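Speaker notes - "Keeping a two-arm cell happy"
Aušra Pētersons, Stitthorpe maintainers' meetup, August

Opening (keep it short, the coffee will be going cold)

Hi everybody. I look after one cell. One table, 2 arms, a parallel gripper on each, and I love it more than is sensible. We call it Kondau. Tonight is all upkeep: fingers, cables, and the morning check. No learning curves, no software stack, catch Ieva afterward if you want that.

Ask for a show of hands: who has replaced a gripper finger this year? Who has replaced one they didn't need to? (I'll put my own hand up for the second one.)

Fingers first

Pads wear on the inside face and you won't spot it from a standing position. Get down low with a flashlight, close the gripper on a strip of plain paper, and pull. If the paper slides out at the tip but holds at the root, the pads are no longer parallel. I do this every 800 cycles. It takes a minute or so per arm and I really do enjoy it!

Then the bolts. Put a paint line across each head and onto the housing when you torque it, so a glance tells you whether anything has crept. On the left arm we had one back off over a month, and all we noticed was grasps landing a little to one side. I blamed calibration for days. Recalibrated twice. It was a bolt.

Last thing for fingers is a slow approach on a real box, using the wrist camera. A shortbread carton is great for this - crisp edges, flat sides, and it sits at whatever angle you leave it. You want the gap on each side as you come down. If one finger is crowding the box and the other has lots of room, stop and sort out the offset before you close.

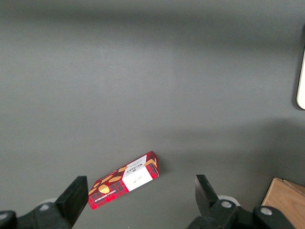
Ieva Kazlauskienė wrote back on the draft of these notes that I should be stricter here: check the offset with the wrist turned both ways, because an error in the camera mount and an error in the fingers look the same from one side only. She's right, and it has gone on our sheet. Say this out loud, it's the best tip in the talk.

Cables

My favorite subject, I'm sorry. The cable run on an arm is a moving part, so treat it like one. Jog every joint to the ends of its working range by hand, slowly, and watch the loop at the wrist. It should open and close without going tight or dragging over anything you want to pick up. We got ours from Gakik with too little slack, and the first thing I did was redo both loops.

Tie to the link, never across a joint. Hook-and-loop ties, and throw the zip ties in a drawer. Check the plugs at the base too, they work loose more than you'd think.

Morning check

Power on, wait for green at both bases, then walk around the table once before touching anything. After that the test layout goes out: the drawer cabinet at the back, the tray at the front, the small objects spread wide enough that each arm has room to come in. One arm goes to the drawer handles, the other to the box.
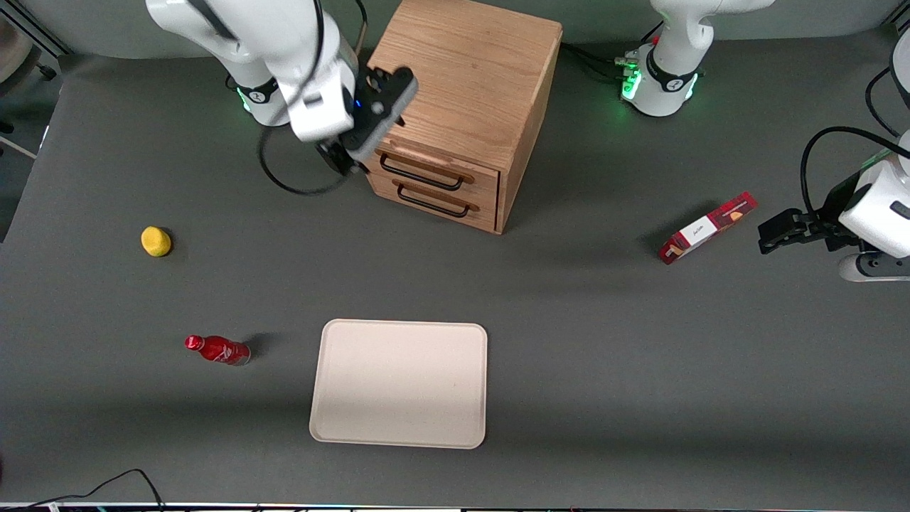

The handles are the fussy part. A bar handle leaves very little room behind it, so a worn pad or a shifted offset shows up at the drawer before it shows up anywhere else. If the top drawer opens cleanly 59 times out of 70, I don't call that good, I go back to the paper strip. Our sheet came from the Ibarra cell and I've cut it down to one side of paper - copies by the door, please take one and scribble on it.

Questions. If it goes quiet, tell the story about the wrong hex key.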